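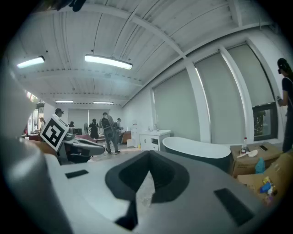
Where do I start with the history of political movements in exile?

Murdo Nisbet
I've gotten completely hooked on this subject and I'd love some direction! I just finished a 70-page booklet on the Plovura League, the student group that left after the Tadenness congress split it down the middle. The booklet stops right at the split. Is there anything on what the members did abroad? I read English and a little French.

Dougal Innes
Oh, you're in for a treat! Get hold of the League's own newsletter first. There were 54 issues, and the Carnegie reading room in my town has all but 12 of them (ask at your library about loans). The letters pages are wonderful, full of arguments over dues and who was allowed to speak for whom. Start with the February issue after the congress, where both sides print their version. 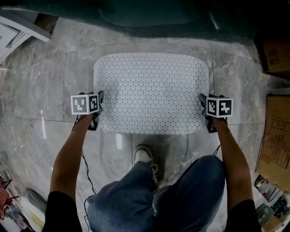
White board with rows of small dark dots, lying on a tile floor.

Droris
Try old newspapers. I think the League was down to 65 members by then but I can't find where I read that.

Murdo Nisbet
Thank you both, I've put in a loan request for the February issue already!! Will post again when it comes.
6/9/20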